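Breathnach Workshop Forum > Workholding and Clamping > Soft jaw profile for thin brackets

28 Feb 2024

cmcgrath
I need to hold 2 mm aluminum brackets on edge for a light finishing pass. Flat jaws mark the face and the part still rocks. I have a Grirnier vise with bolt-on jaws and a batch of 700 to get through. Would you cut a full matching profile into the jaws or use pads?

Orla_M
Full profile. Bore or mill the jaws at the same clamping pressure you will use on the part, with a spacer between them. If you cut them unloaded they will open at the top when you tighten.

kinsella_c
Disagree on full profile. If the bracket outline varies at all from part to part, a full match touches at two random spots and you are back to rocking. Cut relief everywhere except three contact areas.

Orla_M
His parts are cut from sheet on one machine. Variation should be small. Three contacts on 2 mm stock will dent it.

kinsella_c
Depends on contact width. Mine are 18 mm wide and I see no marks on 6061. What grade is the bracket, McGrath?

cmcgrath
5052. The outline is fairly consistent, but the bend is not. I get some spread in the angle.

kinsella_c
Then the bend is your problem and a full profile will fight it. Leave the bend area clear.

oisin_k
Agree with clearing the bend. A stepped inner edge also does the job of a parallel, so you don't have to set height each time. Keep the jaw narrow toward the top or you lose tool access.
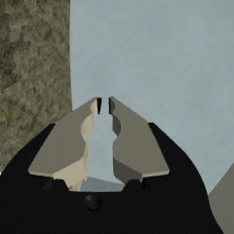
Render: wavy inner edge, narrowing toward the tip.

Orla_M
Fine for access, but a narrow top flexes. I would keep the jaw thick at the base and check deflection with an indicator before running the batch.

oisin_k
No argument there. Indicator on the back of the fixed jaw, tighten to working torque, write the number down.

cmcgrath
Plan is relief at the bend, wide contacts on both sides of it, jaws cut under load. Will the Vanico blanks hold up for the full batch or should I buy two sets?

kinsella_c
Buy two. Cut both in one setup and keep the program.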